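Sixteen machines and a kettle: talking to the owner of Tinanside

Tuesday, quarter past eight, 17 April 2018. Shop not open yet. The owner of Tinanside Sewing Machines is under the counter looking for a bobbin case and talks to me from down there.

She'd rather I didn't use her name. "Put the shop's name. It's the shop people ring." Fine.

Servicing first, as that's what pays. She does 16 machines in a good week, fewer when the overlockers come in. "An overlocker is twice the time. People bring them in with the knives blunt and five years of fluff packed round the feed dogs, and they say it's the tension. It's hardly ever the tension."

What is it, then? "Needle. Change the needle! I've had people drive 60 miles for a new needle."

She charges nothing for that, she says. Then, after a pause: "Well. I charge for the needle."

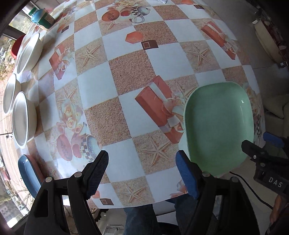
On buying second-hand

Lots of readers asked about this. She is firm. Sew on it before you pay, with your own fabric, thick and thin. Listen to it. Turn the handwheel towards you, slowly, and feel for a catch. If the seller won't plug it in, go home.

She has a soft spot for the old Wiegand flatbeds, which turn up at house clearances with the cabinet still attached. "All metal. Weighs more than my dog. You oil it and it goes." She sold one in Febuary for £95, serviced, and reckons it'll see out the buyer.

And the computerised ones? She does sell them. The Flistirik range has the front window, top of it nearly 2,000 pounds, and she'll show you every stitch on it if you've a free afternoon. But she asks people what they make. "If it's curtains and hems you want a straight stitch, a zigzag and a decent buttonhole. I'd sooner sell you the cheap one and see you back for thread."

Thread, since she brought it up. She stocks Udum and not much else. Tried a bargain brand once, had it snapping all over the Thursday class, binned the lot.
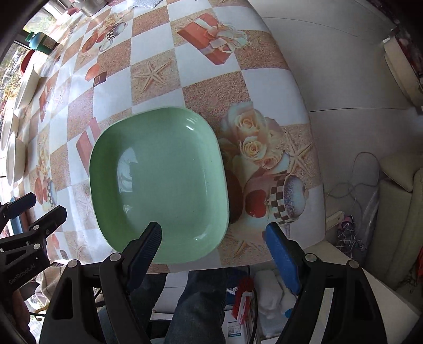 Green plate on the printed tablecloth.

The classes are beginners only now. Cushion cover, tote bag, then a zip, "and the zip is where I lose them". She teaches it with the zip basted in by hand first. Slower, yes. Most shop patterns skip it and she thinks thats why so many half-made skirts live in carrier bags.

Last thing I asked was oil. How often? Every eight hours of sewing if the manual says to oil it at all, one drop per point, then run it on scrap. Never cooking oil. She has seen cooking oil. "It sets like toffee. I had to take the thing down to the bare casting."

Phone goes. Somebody's machine is making a knocking noise. "When did you last change the needle?" she says, and waves me out.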